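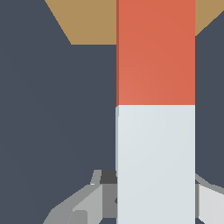

Stick Day at Venwood: a visit to the Brelteck open house

The drive to Venwood takes longer than the website says, and the last stretch is all feed stores and one closed bowling alley. I went because my sister-in-law has stopped asking when I will fix her gutters and started asking when a robot will. Brelteck was holding an open house on Wednesday, February 1, 2023, coffee included, and the flyer said "See the future of chores." I have a lot of chores and I like coffee.

We were 86 on the sign-in sheet, most of us in the wrong shoes for a concrete floor. Ayantu Mekonnen, who runs the manipulation group, met us by the door and took us straight past the lobby display to a row of monitors. I had been hoping for a machine folding a towel. What I got was a bar, red on top and off-white below, with a gray gripper finger on either side of the pale end, all of it computer-rendered over a floor the color of a wet driveway. Something tan and flat lay farther back. No dishes anywhere.

"So what chore is it?" asked the man next to me.

"Holding on to things," said Mekonnen.

He wrote that down.

Her case, as I understood it, goes like this. Nearly every job in a house or a shop starts with picking up something long and awkward. A broom, a curtain rod, a box of trim, the handle of a pan. People do it without looking. A machine has to decide where along the length to grab, how hard to squeeze and what to do when the thing starts to swing. The simulated version lets them get it wrong all night without anybody buying new brooms. That month's batch was 3,693 tries. Of those, 2,653 counted as good by the lab's own rules, which I would like applied to my own housework.

I did the math in the margin of my flyer. It comes to a little better than seven in ten. I've had roommates below that, but they could at least answer the door.

The real arm

After the monitors we were moved to a glass-walled bay where an actual arm was going to put stock on an actual shelf. Tolera Gidey was driving, if that's the word for a man sitting on a stool with his hands in his lap. The shelf had been set up like a corner store. The arm took a can of tomatoes, carried it across with enormous courtesy, and set it down. Applause. Second can, same again. The third was a bag of rice, and the arm pressed on it, thought about it, pressed on it in a different place, and went home without it.

Gidey said bags are hard. A bag is a different shape each time you touch it. He also said that a supermarket night crew can shelve 200 items while the arm is still making up its mind about the rice, and he said it cheerfully enough that I liked him. Then he got off the stool and put the rice up himself. Four seconds, maybe.

Somebody asked about laundry and there was a small groan from the staff end of the room. Laundry is worse than bags. Socks came up. We moved on to lunch.

Lunch, and the other booths

Sandwiches, decent. Two outside firms had tables in the corridor. Virnanier sells rubber fingertips for grippers and was giving away samples, so I now own a rubber fingertip. Tesfamariam does shop-floor carts that follow a worker around, and theirs followed me as far as the restroom and waited outside, which my dog also does. Of everything I saw that day, the cart was the closest to something I could put to work tomorrow. It carries. It doesn't pick up. You load it, you unload it, and it comes along between.

I went back to the monitors before leaving, mostly for the warmth of that room, and asked Mekonnen when I could expect a machine to do my gutters. She asked whether there was a ladder involved. I said yes. She looked at me the way my dentist does.

If you go

They are doing another one in May. Park behind the building, as the front lot belongs to the tire place and they mean it. The tour is free and takes most of a morning. Wear thick socks and get to the shelf bay early, because the glass only has room for one row of people and the tall ones know it. My sister-in-law has been told, and she has sent me a link to a ladder.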